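Looking After Your Props Between Shows

4/2/22

If you have ever opened the prop cupboard the week before a production and found the crown squashed under a soup tureen, this page is for you. I have been doing props for our little drama group, the Fortin Players, for longer than I care to admit, and most of what I know I learned by ruining something first. So pour yourself a coffee and take what you like from these.

Start with the paper props, as they suffer the most. Letters, wills, telegrams and maps all get folded and unfolded every night, and by the end of a run they are soft as tissue. I make four or five copies of anything that gets handled and keep them flat in a folder. To age a page, brush it with cold tea and let it dry on a cooling rack overnight (a warm oven works too, but please stay in the kitchen!). If an actor has to tear it, score the back very lightly with a dull butter knife first and it will rip nicely across on cue.

Wooden pieces like trays, breadboards and the tavern sign want a little more patience. Sand with the grain, always, and wipe off every bit of dust before you even open the paint.
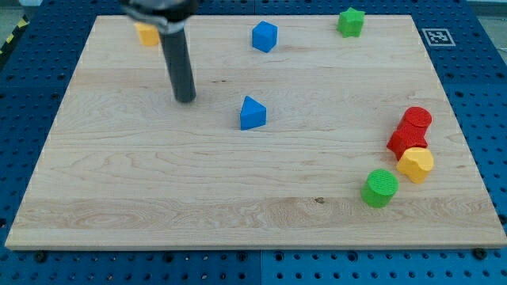 Bright stage light is hard on anything shiny, so I stay away from gloss varnish altogether. A matte finish, or plain furniture wax rubbed in with an old sock, looks much better from the seats and doesn't flash in people's eyes. Our tray from Trisis, a comedy we did in a church hall with 300 seats, was so glossy that the back row complained about it at intermission. I went over it that same night with fine sandpaper and a bit of brown shoe polish, and it has been in six plays since.

Now, stage food. Real bread is fine for one night but goes green in a closed box, and I would rather you didn't find that out the way I did. Salt dough keeps for years if you bake it low and slow and seal it all over, underneath as well. For drinks, cold tea makes whiskey and watered-down grape juice makes red wine. Use apple juice for white. Wash the glasses the minute the curtain comes down, or they will be sticky until the next production.

Costume jewelry and small hand props go in egg cartons, one thing to each cup, with the name of the play on the lid. Fabric flowers can be freshened by shaking them in a paper bag with a spoonful of table salt, then giving them a good brush outdoors.

For wobbly chairs, take the joint apart if you can, scrape off the old glue and clamp it overnight with new. Adding more glue on top of the old stuff never holds, and a chair on stage gets sat on much harder than a chair at home, particularly in a farce.

Last of all, the prop table itself. Cover it with brown paper, draw around each item with a thick marker and write its name inside the outline. You can then tell at a glance, even in that dim blue backstage light, that the pistol hasn't come back from Act One. Roll the paper up when the run is over and save it, in case you ever revive the show.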